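September 6, 2021

Table tidying, continued. Still not convinced by the Umton bin. The sheet says it holds "a full table's worth of small items," and I'd like to know whose table. With the toast and the purple cube both in it there isn't much I'd care to add.
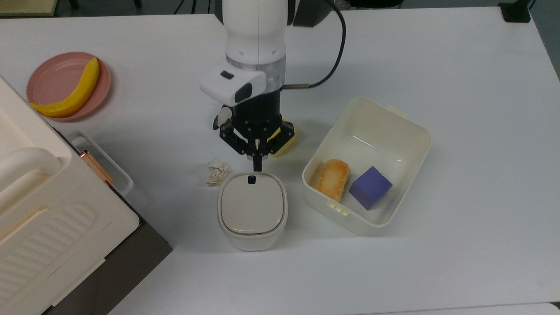
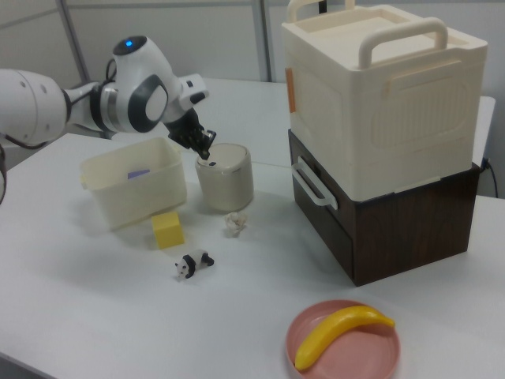

Crumpled paper is still the item I trust least. Berno wants it scored as trash, Su wants it scored as an object. Pick one before we do the next 200, please. We had this same argument in May and the totals were useless.

Banana stays on the pink plate. I don't buy that this counts as "put away," but the Jurko list says it does, so fine.

Lid on the small container: 9 tries written down, 5 marked good. No note on what "good" means. I'd throw those out and start over.

To do: reprint the list, find more paper.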